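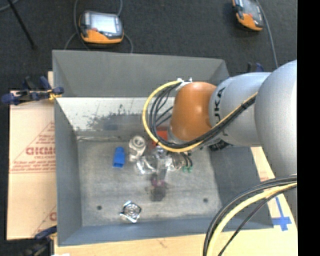 Worness Recipe Cards

A small data set of home recipes typed up from handwritten and printed cards. The cards come from kitchens in Ollulmont and Skomuditz and were scanned at the Hyvönen reading room before being typed. This file explains what is in the download and how the text was handled.

Contents

cards.csv — 576 recipes, one per row
units.csv — spoon, cup and weight names found on the cards, with the form we settled on
notes.txt — problem cards, listed by card number

Columns in cards.csv

card_id, title, town, course, ingredients, steps, oven_f, serves

Ingredients are split by semicolons. The oven_f column is blank on 143 rows where the card gave no temperature or only said "hot" or "slow". We did not fill these in. The serves column is blank more often than not.

Typing rules

Spelling was kept as written in titles and steps. In the ingredients column it was changed to the common form so that searches work, so "margerine" is found under margarine. Fractions are written as 1/2, never as decimals. Crossed-out words were left out unless the card made no sense without them.

Known problems

Card 90 has two recipes on it, a plum cake and a pickle, and they share a row. Splitting it would change every later card number, so it will wait for the next full release in November.
Some Skomuditz cards use "glass" as a measure. The size is not known.
Duplicates have not been removed. The same potato soup turns up under several titles.

Version

This is version 2, dated 23rd May. It fixes the broken accents in the title column and adds the town column.

Use

Free to copy and change. Please name the Worness Recipe Cards if you publish anything from it. None of the recipes have been tested, and the canning ones should not be followed as they stand.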